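Détartrer une bouilloire à l'acide citrique

L'eau de Parora est dure et la résistance de ma bouilloire Plumwood se couvre de calcaire en moins d'un mois. J'ai abandonné le vinaigre en janvier, à cause de l'odeur.

Dosage retenu : 50 g d'acide citrique par litre d'eau froide. Je chauffe sans aller jusqu'à l'ébullition - au-delà, il peut se former du citrate de calcium, peu soluble et plus pénible à retirer que le tartre. Repos de 10 minutes, vidange, 2 rinçages. Kalliopi Ionescu conseille de faire bouillir ensuite une eau claire et de la jeter, je le fais aussi.

Le kilo de poudre est presque fini, j'en reprendrai chez Grotbridge. 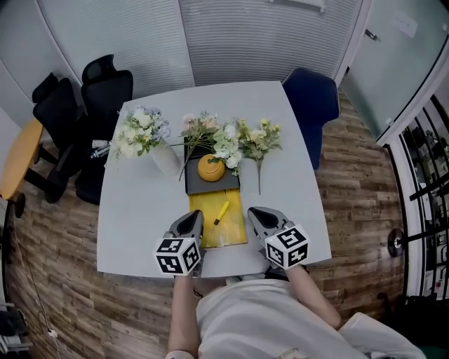
Peut-on réutiliser la solution ?
Une fois, si le dépôt était mince ; ensuite elle n'attaque plus grand-chose.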